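Robots at Coughlan: Your Questions, Answered With Varying Degrees of Patience

Collected from the suggestion box, the break room and one anonymous note under my windshield wiper. Maintained by Ottó Dobos, Floor Operations. If your question isn't on the list, come find me by the pack line. I'm the one holding cold coffee.

Are we being replaced?

No one on the packing or table-service prep crews is losing a job over this. That's in the letter you all got in August, signed by people who outrank me. What is changing is what some of you do between clocking in and lunch. Six positions on the sorting side turn into cell operator positions, at the higher pay grade, and they go to people already working here first.

What's a cell operator?

Someone who sets up the work, starts the arms, watches them and steps in when they do something foolish. You will also fill in a log. I'm sorry about the log. I fought it and lost.

What are the arms supposed to do?

Dishware. We send out rental sets for 16 regular customers and everything comes back mixed together, bowls with cups with whatever the guests left in them. The plan is for the arms to take on the sorting of cups and bowls after the wash. Glass stemware stays with humans for now, and so does anything with a handle shaped by somebody's artistic nephew.

How do they learn it?

Slowly. A person guides the arms through the job over and over, and the Prerura software tries to work out what the person meant. We've budgeted 2000 recorded runs for the first set of tasks. Yes, that is a lot of picking up the same bowl. Trainers rotate every 70 minutes, and the rotation is not optional, even if you're on a streak.

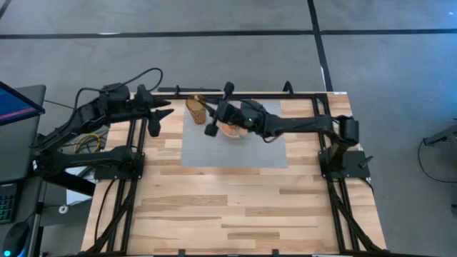 Can I sign up to be a trainer?

Please do. The sheet is outside the supply room and so far it has more doodles than names. You don't need any computer background, and the best people we've had came straight off the sorting tables, where they'd already learned which stacks wobble. You start with very little to handle: a shallow bowl and a tall amber cup on a gray mat, one arm on either side of the table, and you work up from there. Steady hands help. So does being able to hear "one more time" without taking it personally.

Do trainers get paid extra?

Yes, the cell operator rate applies for every hour you train, including the hours when the software is updating and you're sitting there reading the safety poster.

Will the arms be faster than us?

Not this year. Anyone on the evening crew could lap them while eating a sandwich. Management likes that they don't mind the shift that starts at 4 a.m., a shift that the rest of you have described to me in memorable language.

Are they watching us?

The cameras on the cells are there for the arms. Recordings aren't used for attendance, discipline or settling who took whose lunch. That's written into the agreement, second page, and you can ask me for a copy.

What do I do if one of them jams or drops something?

Hit the stop button, keep your hands out and call me or the shift lead. Don't "just grab it." I know you're quick – the motor doesn't know that. Broken dishes go in the usual bin and nobody pays for them.

Who do I call when it's really broken?

Jitel handles the hardware and Redar handles the network. Each will suggest that you call the other. Bring it to me and I'll get them both on the same line.

Can we name them?

You already have. I've seen the masking tape. HR has asked that the names not refer to any current supervisor, so the one on the left needs a new one by the end of the month.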